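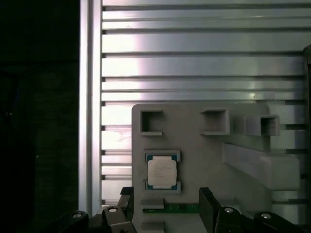
Trustberg Test Bench Group – Gripper Trials

Section 3: Comparing finger sets at the fixture plate

Follow this section when you fit a new set of fingers to the bench arm and want scores that can be set beside the older ones. It covers the processor pick only. The circuit board strip has its own section.

You will need the finger set under test, the Plesness set as the reference, the hex key from the bench drawer and a score sheet (form 674).

Before you start

1. Press the stop button and wait for the arm light to go out.
2. Remove the old fingers and fit the new pair. Tighten the screws by hand, then a quarter turn with the key.
3. Check that the fingers open fully without touching the mounting brackets.
4. Release the stop button and load program 3855 on the controller.

CAUTION: Keep your hands away from the fixture plate once the arm light is on. The fingers close without a warning tone.

Setting the approach

5. Jog the arm until the wrist camera shows the fixture plate with the open fingers at the bottom of the view and the processor above and between them.
6. Check the light on the aluminium rails. Bright rails are fine, but if the edges of the processor are hard to pick out, lower the exposure one step and look again. You do not need to be able to read the print on the metal lid.
7. Save the position as START. Use the same START for both finger sets.

Note: The tabs at the top and bottom of the bracket overlap the processor. Set the fingers to close on the left and right edges only. A finger that rides up on a tab will give a false grip reading.

Running the trial

8. Set the grip force to 44 on the controller scale.
9. Run the pick three times. Put the processor back in its bracket by hand after each run, with the stop button pressed.
10. Write down the grip reading and mark each run as held, slipped or missed.
11. Change to the reference set and repeat steps 8 to 10.

CAUTION: Do not raise the grip force to rescue a poor result. Mark the run as slipped and carry on.

If the Prins fingers are fitted, load their offset file before step 5. They are longer than the Plesness set and will reach the plate early. The Wustar controller keeps the last offset after a restart, so clear it when you change back.

Send finished sheets to Siebe Van der Linden. Report bent or marked fingers to Struan Haldane before the next trial.

Last changed: Monday, July 28, 2025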